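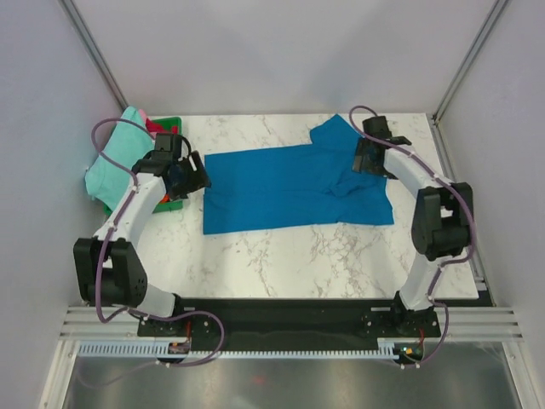
PRESS RELEASE – Grevbridge, 7/20/21

Udum puts its good practice guide for two-armed laundry cells online, free for anyone to use

I've been writing safety paperwork at Udum for a good while now, and I can say this is the first time people have asked me for a copy before it was finished! So I'm very happy to tell you that the Omden Guide is out today. It's a short set of house rules for anyone running a pair of small robot arms over a table of clothes, and it runs to nearly 70 rules in all.

We wrote it with our neighbours at Tyagi, who do the same kind of work and had been keeping their own list. When we put the lists side by side in January they disagreed on all sorts of things (how close you may stand, who signs off a restart, what you do about a dropped sock), and sorting that out took up most of our spring.

What's in it

The guide has 3 parts: the cell, the cloth and the people.

The part I get asked about most is the cloth, and I'm glad, as most of the rules I'd read before were written with hard objects in mind. A box stays the shape you left it. Clothes don't, and they wander. Take the blue cloth under the right gripper, with its lower folds hanging over the black plate between the two arms – our rule for that is to pause both arms before a hand goes anywhere near it, then lift the fabric clear of the mounting before you restart. Cables get the same care: look along each one before the first run, and again after any pause. 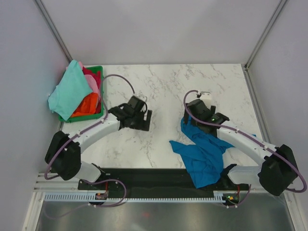
Working with the standards you already have

I want to be clear that the guide sits alongside your legal duties and your own risk assessment. It doesn't replace either of them, and following it won't get you a certificate. What it will give you is plain wording you can pin up next to the cell, plus a one-page check sheet for the start of each shift. We've kept the language simple on purpose, so a new starter can read the whole thing over a cup of tea.

Getting a copy

You can download the Omden Guide from the Udum website, or pick up a printed one from our front desk in Grevbridge. Change it to suit your own site if you like, but please keep the version number on the front so we all know which one we're talking about. We'll be looking at it again in January, and comments are very welcome before then – grumbles included.

Notes to editors

Udum and Tyagi are both based in Grevbridge. The guide may be quoted freely with a credit to both firms. Press questions should go to the Udum office during working hours.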